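Justix Danish — vocabulary and listening course
Boxed set with app access

Justix Danish is a self-study course for adults who are starting from nothing or who did a little Danish years ago and have lost most of it. It comes from the Grinda range and replaces the older audio-only set.

The course has 26 units. Each one takes up a single topic, such as renting a flat, going to the doctor or talking about the weather, and has a short dialogue, a word list, two listening exercises and a page of written practice. By the end you will have met some 4,000 words, though you are only tested on the ones marked in bold.

What you get
Coursebook, 3 levels in one volume
Workbook with answer key
Word cards, sorted by unit
Code for the Justix app (phone or tablet)

The app plays all the recordings at normal or reduced speed. Recordings can be saved for use offline. Progress is kept on the device, so if you change your phone you need to export it first — the option is under Settings.

Spoken Danish drops a lot of what is written down, and many learners read well long before they can follow a conversation. For that reason every dialogue is recorded twice, once carefully and once as people say it at home. Unit 17 deals only with swallowed endings and can be done out of order.

Grammar is kept to short notes. If you want full tables, the Rampersad grammar handbook is sold separately and uses the same unit numbers.

Delivery and returns
Sent from our Tulevport warehouse. Sets can be returned unopened. Once the app code has been used we can only exchange the printed parts.

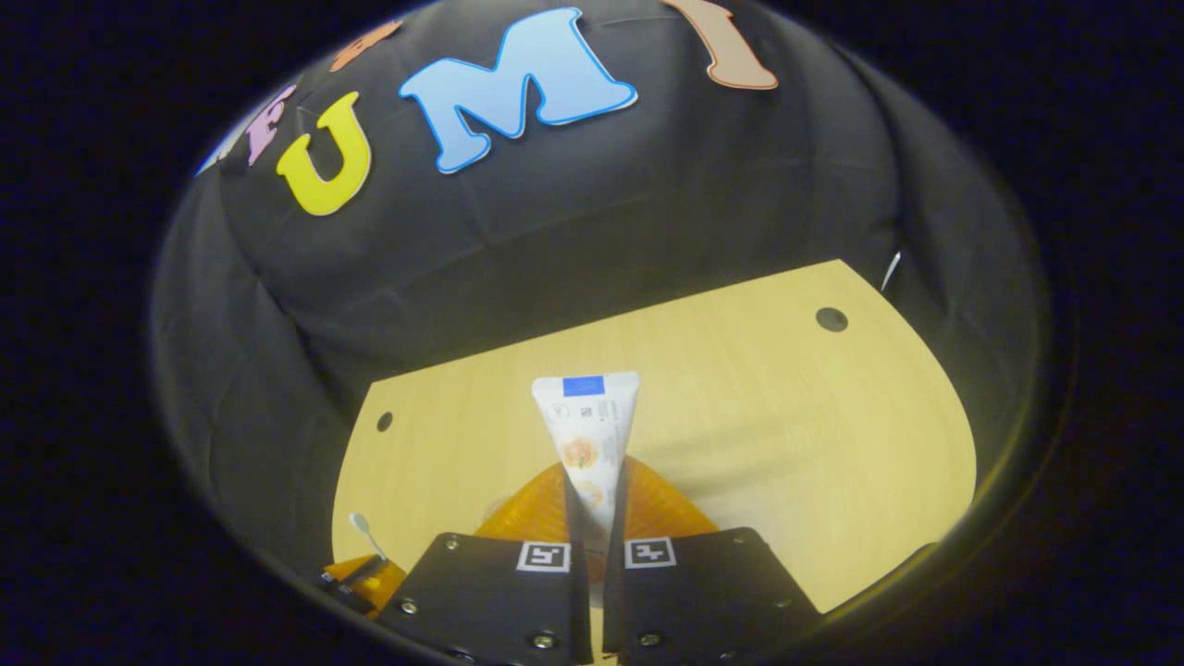

Schools ordering class sets should use the trade form. The next printing is due in January, and the workbook can be bought on its own from then.

Page updated 2023-09-27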